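Umton Shared Kitchen — notes of the Wednesday meeting

Present: Adesuwa Abubakar (chair), Musa Wike, Saeed Taheri, Ikechukwu Adeyemi. Jirayu Onsri joined at item 3. Notes taken by Musa.

**1. Last time's notes**

Agreed, with one change. Saeed did not "welcome" the new shelf labels. He said he could live with them.

**2. Veg coming in from Kilto**

Adesuwa reported that Kilto will keep sending mixed veg every week until the end of March. The price stays the same. Ikechukwu asked whether the weight stays the same too, as the last price freeze came with smaller onions. Adesuwa will ask them in writing.

Invoice 2081 is still in dispute. Kilto say they sent up to 35 bags, we say we were short, and neither side kept a signed slip. Saeed's view is that we should pay it and start signing for things. Musa's view is that we should start signing for things and not pay it. Left open.

**3. Baskets or bags**

This took most of the meeting. Jirayu would like all loose veg moved out of bags and into the white plastic baskets as soon as it reaches the table. He says the holes let the air through and people can see what there is without pulling a bag about. He had read that veg keeps days longer this way.

Musa asked where he had read it. Jirayu could not remember, but thought it might have been on the Ekis website. Ekis sell baskets.

Saeed said the bags are not lovely but they are quick, and a full bag can be picked up in one hand and given to somebody. Emptying it into a basket and then bagging it again at the door is two jobs where there was one. He also wondered who would be washing the baskets, and looked at the rest of us. 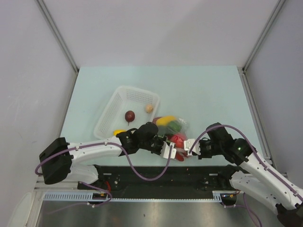 Ikechukwu was more in favour than he expected to be. His complaint about bags is that soft things end up squashed under hard things, and a tomato at the bottom does not get found until it has gone. He would like beetroot kept apart from everything else in either case. Adesuwa said beetroot was not on the agenda.

There was some talk about whether a basket with only a few things in it puts people off. Jirayu thinks it looks tidy. Saeed thinks it looks like the end of a jumble sale — people see three bits of veg and leave them there out of politeness. Neither has asked anyone who uses the kitchen.

Agreed: a trial on one table only, for 4 weeks. Jirayu to run it and to write down what gets thrown away from the baskets and from the bags, by weight. Musa asked for it to be noted that "it felt better" will not be accepted as a result.

**4. Buying more baskets**

Jirayu asked for £200. Refused for now, pending item 3. Adesuwa pointed out that Balogun offered us some used ones last year and we never went to look. Ikechukwu will ring them, though he suspects they have gone.

**5. Anything else**

The tap in the back sink is dripping again. It was reported as mended at the last two meetings. Musa will believe it when he sees it.

Saeed asked if the meetings could be shorter. Put off to next time.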